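What can you see at the Ziltton open day in Pallevholm?

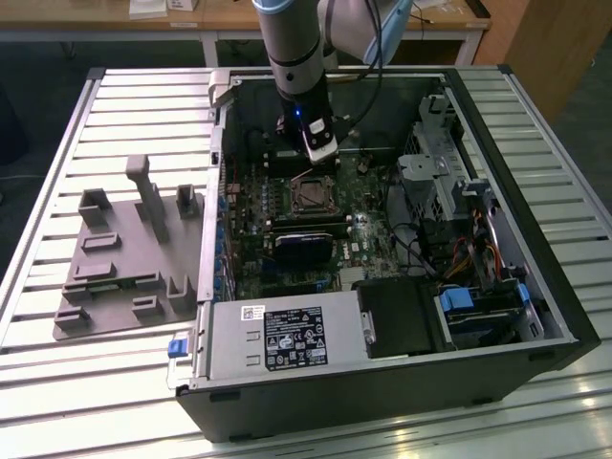

The arm over an open Dell tower, fixture plate on the table to the left.

We're driving up from Drevville for the Ziltton open day in February, which is on the Friday. My son is 12 and pulls old computers apart in the garage, so he mainly wants to see the robot that works on desktop towers. Does it run all day or only at set times? How close can you stand? Do we need to book? The website only gives the street address.

Posted by drevville_dad

berhe_line2

I went to the last one. The arm runs in sessions, two in the morning and one after lunch, and each goes for 47 minutes. Get there before the first one if you want a spot at the front, as it fills up fast. You stand behind a tape line a couple of metres back. They put a live view on a monitor beside the bench, and that's the better way to see inside the case. You can make out the socket in the middle of the motherboard and the blue latches.

The staff are happy to answer questions between sessions but not while it's moving. It's slow. If your son is expecting a car factory, tell him beforehand.

Booking is free but they cap each session at 100 people. Closed shoes are required and they do check.

mossgully

parking is bad, use the 364 bus from Berhe station

screwdriver_set

Agree with most of the first reply, but when I went they let you walk in without a booking if the session wasn't full. Ask at the front desk. There was also a table of dead power supplies and drives that kids could handle, and mine spent more time there than at the robot. Bring lunch, the canteen only had pies left by noon.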